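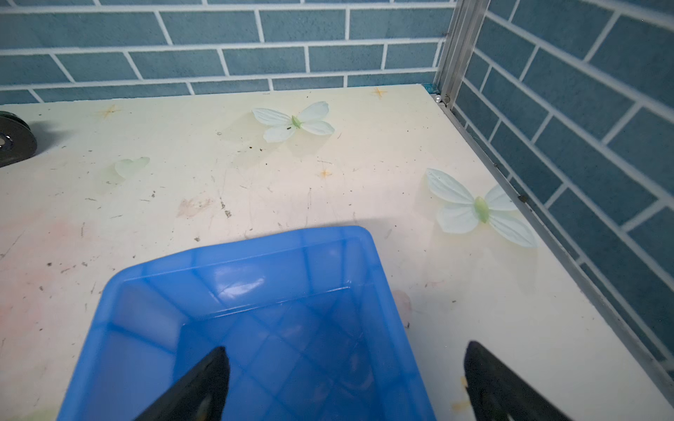
ROBÓTICA · SEGURIDAD

La pinza que no sabía que había soltado la cesta

El fallo duraba 90 milisegundos y no dejaba rastro en la pantalla del operario. En la célula de dos brazos que Tindavico utiliza para ensayar tareas de mesa, el brazo derecho perdía la lectura de corriente de la pinza, conservaba el último valor válido y continuaba la trayectoria como si siguiera sujetando la pieza. El controlador, fabricado por Plattner, no emitía alarma alguna.

El primer caso documentado es de diciembre. El brazo debía tomar por el borde una cesta de plástico azul, levantarla y depositarla en el otro extremo de la mesa. La cesta cayó a mitad del recorrido y el brazo completó el movimiento en vacío. «En el registro figuraba como ciclo correcto», explica Nyokabi Koech, responsable de ensayos. «Lo detectamos al comparar el vídeo con la tabla de resultados.»

Koech ordenó revisar la serie completa. De 2417 ciclos, 142 contenían al menos un intervalo con la lectura congelada. En 11 de ellos la pinza había perdido el objeto. Los demás terminaron bien por una razón poco tranquilizadora: la pérdida de señal coincidió con tramos en los que la fuerza de cierre no cambiaba.

La caída de una cesta vacía tiene consecuencias menores. Preocupaba más el caso inverso, que Shuzhen Shao, ingeniera de control, reprodujo en banco: si la señal se congela durante el cierre, el lazo interpreta que todavía no hay contacto y sigue aumentando el par hasta el límite mecánico. Con un envase rígido, el resultado es una marca en el borde. Con una mano dentro del área de trabajo, el límite mecánico deja de ser una protección aceptable.

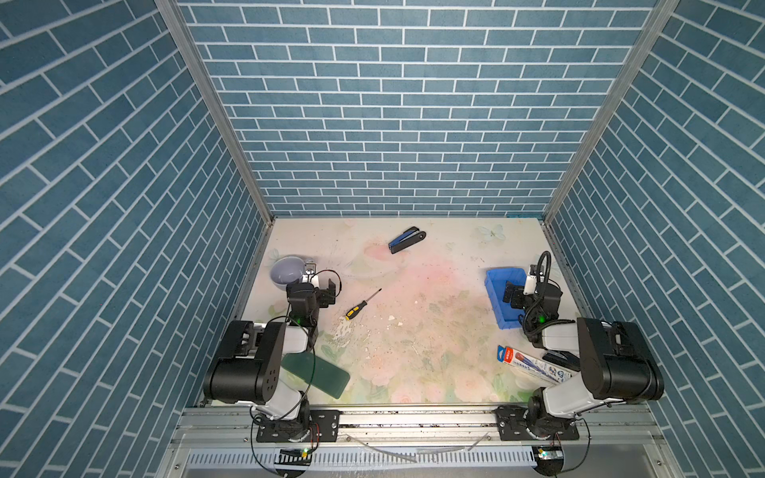

La investigación descartó primero el software de planificación, después la alimentación y por último los motores. El origen estaba en un conector del cable de la muñeca derecha, cuyo contacto se abría de forma intermitente en giros amplios. El izquierdo, con el mismo conector y un recorrido más corto, no presentó ningún episodio.

La sustitución del cable resolvió el síntoma. El defecto de diseño — un controlador que acepta como vigente un dato caducado — exigió más trabajo. La versión corregida asigna una marca de tiempo a cada lectura y detiene ambos brazos cuando se supera el plazo admitido. El rearme es manual.

Nimal Chowdhury, que audita células similares para la consultora Herkeo, considera que la parada conjunta es discutible en producción, pero razonable en un entorno de ensayo. También objeta que el indicador luminoso del brazo permanezca en verde durante la pérdida de señal, ya que solo informa de que hay alimentación. Tindavico ha solicitado a Plattner un cambio en ese punto y espera respuesta. Entretanto, el procedimiento interno prohíbe acercar las manos a la mesa sin haber pulsado antes la parada de emergencia.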